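3.2 Table surfaces and the small place setting

Most of what has been written about everyday tableware looks at the dishes themselves, their shape and weight and how nicely they stack, and we were guilty of the same habit when we began. It was only after the first round of home visits, in March, that we started paying proper attention to what the dishes were standing on. People have strong feelings about this! One household kept a folded towel under every cup, another would not hear of anything but bare wood, and a good many had some sort of mat that had been on the table so long they had stopped seeing it. Of the 1019 diary entries we kept for this part of the work, 69 mentioned the sound of a dish being put down, which we had never thought to ask about.

For the table study we therefore settled on a very plain arrangement, with a plate, a mug and a soft mat on a white table (Figure 4). The mat is gray-beige and large enough that both pieces can sit on it with room to spare. We chose a pale green plate and a blue mug so that the two could be told apart at a glance by anyone reading back through the notes, and also, we admit, because after a long winter of white crockery we were glad of some color. 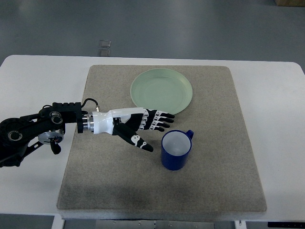

The question of how far apart the two pieces ought to sit took us longer than we had planned. Cordeiro, whose older survey of breakfast tables we have leaned on throughout, treats the mug as belonging to the plate, so that when one is moved the other follows. Allen takes the opposite view and gives the mug a place of its own, near the hand that uses it. Our diaries leaned gently toward Allen. People who ate slowly, or who read at the table, tended to let the mug wander, and they were often surprised to find where it had ended up by the close of the meal.

A soft surface seems to encourage this wandering a little, or at least to make it quieter. On a hard tabletop a mug that is nudged along announces itself, and people pick it up and put it back. On felt or something like it they simply leave it be.

Figure 4. The table with its mat, and the blue mug near one corner.
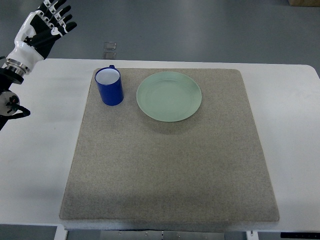

We do not want to make too much of corners, but they came up again and again. Several of our diary keepers described the corner of the mat as the place where a mug goes when it is in the way, handy enough to reach and clear of the elbow. The Lostus group of households, who had the smallest tables, wrote about this more than anyone. In the Trendusach group, where tables were longer, mugs were as likely to leave the mat altogether and spend the afternoon on a windowsill. We return to the windowsills in Section 3.4, together with the matter of coasters.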